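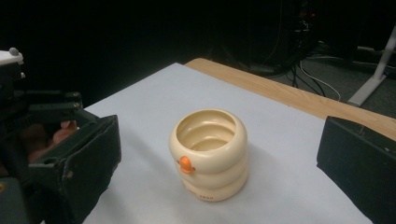
**Figure 4.1** Cup with three stacked tiers and a stepped interior, on white paper.

# Chapter 4: Tiered Vessels

A plain cup can be specified with very few dimensions: height, rim diameter, base diameter, and wall thickness. A tiered cup cannot. Each tier has its own largest diameter, each seam between tiers has a smallest one, and the relation between the outer profile and the inner profile has to be stated separately. This chapter develops a method for describing, measuring, and drawing such forms.

The cup in Figure 4.1 is used throughout Sections 4.1 to 4.3. Its body has three rounded tiers, and it is slightly wider at the rim than at the base. The ridges inside repeat the stepped contour of the outside. A small rounded orange knob stands at the seam between the top and middle tiers. For the purposes of this chapter the knob is an attached feature. It is left out of the profile and entered on the drawing as a separate item.

## 4.0.1 Terms

**Tier.** A section of the wall that bulges outward between two seams, or between a seam and the rim or base. Tiers are numbered from the base upward.

**Seam.** The line of smallest outside diameter between two neighboring tiers. The word describes shape only. It does not mean that the parts were made separately and joined.

**Crest.** The line of largest outside diameter on a tier.

**Following wall.** A wall whose inner surface repeats the outer surface. A wall with a smooth inner surface and a tiered outer surface is called a *filled wall*. The two types are compared in Section 4.2.

**Taper.** The difference between the highest crest diameter and the lowest crest diameter, divided by the vertical distance between them. Taper is positive when the vessel widens toward the rim.

## 4.0.2 Why the wall type matters

Two vessels with the same outer profile may hold different volumes. In the Waretti worked problem (Section 4.2), the outer profile is held constant and the inner profile is changed from following to filled. The following-wall version holds 431 ml. Students are asked to find the capacity of the filled version from the drawing before checking it with water.

Wall type also affects cleaning and stacking. Ridges on an inner surface hold residue at the inner side of each seam. The Gadmont stacking test in Section 4.3 uses vessels with positive taper and records how far the upper vessel drops into the lower one before a crest makes contact.

## 4.0.3 Setting up for measurement

Place the vessel on a flat surface covered with white paper. Light it from one side so that the seams show as dark lines. Mark the position of the base on the paper in pencil. Take all heights from the paper surface. Take each crest diameter in 2 directions at right angles and record both values; do not average them at this stage. Where an attached feature blocks the caliper, turn the vessel until the jaws clear it and note the angle.

Record the results on the Vaher form, page 56.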